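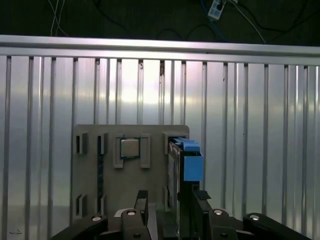 The Flood Layer

1. Extent

The map of Rollari was issued in July at a resolution of 50 metres. It showed the river, the rail embankment and 300 dwellings, coloured by expected depth of water. The contract with Itside required that each household be shown its own square.

I was assigned the lower town. At the first door a woman studied the sheet and asked which way was north. I told her. She turned it round and said her kitchen was on the wrong side of the river.

I recorded this as a positional query.

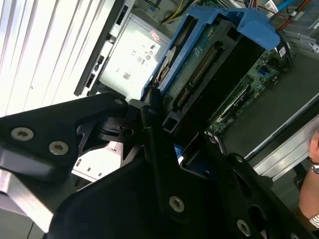 2. Consultation

By 11 in the morning I had logged the same query on every street below the embankment. The residents drew the river where their grandparents had drawn it, and the lines agreed to within a cell. I sent the sketches to the Prallel office, which checked them against the survey and replied that the survey was correct.

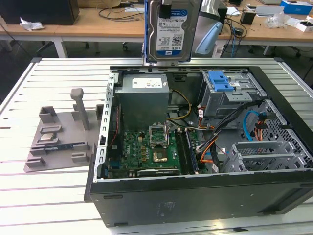

Orla Penhaligan
Contributing writer, short fiction

That evening I walked the bank with the receiver. The survey was correct. The water stood where the map put it – flat, brown, well below the wall.

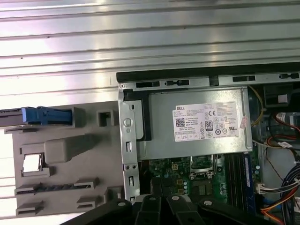 I went on to the old course, now a lane behind the Kristiansen warehouse. The ground there was dry and the readings were normal. Every house along it had its front step raised, and a boat tied to the railings.

I left the layer as it was and added a second one, without a legend.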